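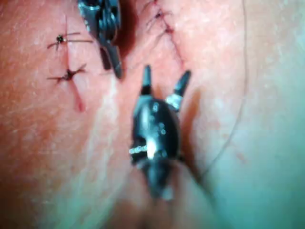 Zallon Opens Its Suturing Demonstration Library to Teaching Hospitals and University Labs

GUSAVPORT, June 18, 2026 - Zallon is very happy to announce the release of the first part of its suturing library, a collection of 561 complete demonstrations in which trained operators guide a pair of surgical instruments by remote control and place simple interrupted stitches, one after another, from the first bite of the needle to the last trimmed tail. Teaching hospitals and university labs can request access beginning today, and the company hopes that many of them will, because a library like this gets better the more people sit down with it and tell us what they find.

The work was done at the Akbari Center in Gusavport, where Zallon has kept a teaching room since the company was small enough that everybody fit around one console (it was a snug fit even then). Over the past year, 20 operators have taken turns in that room. Some are practicing surgeons, some are surgical residents, and a few came to us from engineering and had to learn to tie a knot before they could show anyone else how. We are grateful to every one of them for their patience, and for the good humor with which they repeated the same short task on the slow afternoons as well as the good ones.

Teaching by doing

Anyone who has taught suturing in person knows how hard it is to put into words. You can tell a student to follow the curve of the needle, or to keep the short tail short, and the student will nod, and then the wrist will do something else entirely. Most of us learned by watching a good pair of hands and then trying it with our own, usually with someone close by to move our elbow a little.

The library begins from that same idea. An operator sits at the console with a control in each hand, and the instruments follow. Every turn of the wrist and every opening and closing of the jaws is recorded together with the camera views, so that a learning system can study what the operator saw and what the operator did about it in the same moment. No one writes out the steps for it beforehand. The steps are in the demonstrations, along with all the small pauses and second thoughts that come with real sewing.

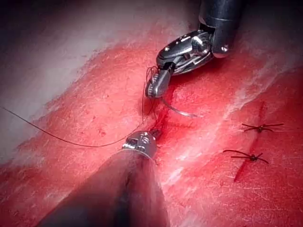 One of the operators told us after a long session that the hardest part was learning to leave the hesitations in. Her habit from the operating room was to start over whenever a loop slipped, and it took her a few weeks to believe that the recovery was worth as much to the project as a clean pass. She is quite right, and we now ask all new operators to carry on through a slip whenever they safely can, and to mark it afterward in the session notes.

Those notes come with the library. For each demonstration the operator has written down how the stitch went, where the thread got in the way, and whether they would be content to have a student copy it. We went back and forth for some time over whether to publish these, since they are plainly worded and now and then a bit hard on their own authors, but the early readers found them so useful that we have left them nearly as they were written.

The thread deserves a word of its own. A needle holds its shape, and a program can make a fair guess at where it will be a moment from now, but suture drifts and coils and catches on whatever is nearest. Operators handle this without much thought, by drawing a strand to one side or letting go and taking a fresh hold closer in. We asked them to make no special effort to be tidy about it, and to manage the thread just as they would on any other day.

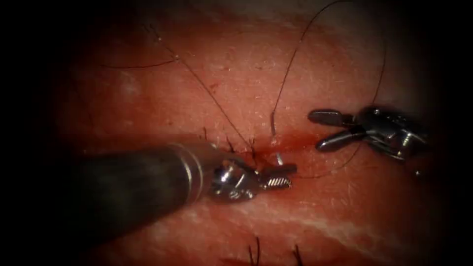
What is in the release

The first part covers simple interrupted stitches only. Running stitches and deeper closures are planned for later, and we would like to do them properly, so please be a little patient with us. Each entry includes the recorded motion of both instruments, the matching video, and the operator's notes. Everything is organized in Urkance, Zallon's viewing and labeling software, which now moves to version 2 and can play the camera views side by side at any speed the reader likes. Urkance is included with access at no added charge for teaching hospitals and for university labs.

Demonstrations that were stopped before the final knot are kept in a separate folder and are not part of the total. They are there for anyone who wants to study them, and our own group has spent many happy hours in that folder.

Zallon would like to be clear about the purpose of the release. The library is meant for research and for teaching. It has not been reviewed for use in patient care, and the access agreement says so in plain terms on its first page. An operator remains at the controls for all of our recorded work, and we expect that to be the case for a good while to come.
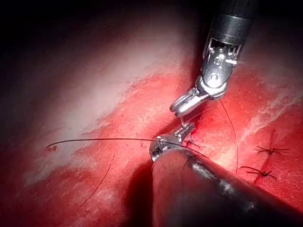

Placing interrupted stitches with two instruments, with completed stitches at right. Photo: Zallon

Looking ahead

Our goal is to bring the library to 2,000 demonstrations, and to welcome operators from outside Gusavport as we go. In May the Akbari Center finished fitting out a second console, which means that two people can now train at once and that a newcomer can follow along with an experienced operator's movements before taking over the controls. Several visitors have already tried it and most of them stayed well past the end of their hour - we take that as a kind compliment.

Groups that would like access may write to the library desk at Zallon with a short description of what they have in mind. There is no need for a formal proposal. Operators with suturing experience who would enjoy spending some time at the console are warmly invited to write to the same desk, and travel help is available for residents.

About Zallon

Zallon builds teaching consoles and software for remotely operated surgical instruments. The company is based in Gusavport and works closely with the Akbari Center on training and research.

Press contact: Zallon Library Desk, Akbari Center, Gusavport

Comments (4)

knotsandbolts
Is the motion data given for the hand controls as well as the instruments, or only the instruments? We would need both for what we're trying in our lab.

Zallon Library Desk
Only the instruments in this first part, I'm afraid. The hand control recordings exist and we are cleaning them up now. Do write to us and we'll put you on the list!

third_year_resident
I'd read the operator notes even if I never opened the videos. My own attendings are never that frank about their own stitches.

gulfside reader
Glad to see the unfinished ones were kept. Please don't tidy that folder up too much.

Related news
Urkance 2: What's Changed in the Viewer
Akbari Center Adds a Second Teaching Console
Writing Good Session Notes: Advice From Our Operators
Travel Help for Visiting Residents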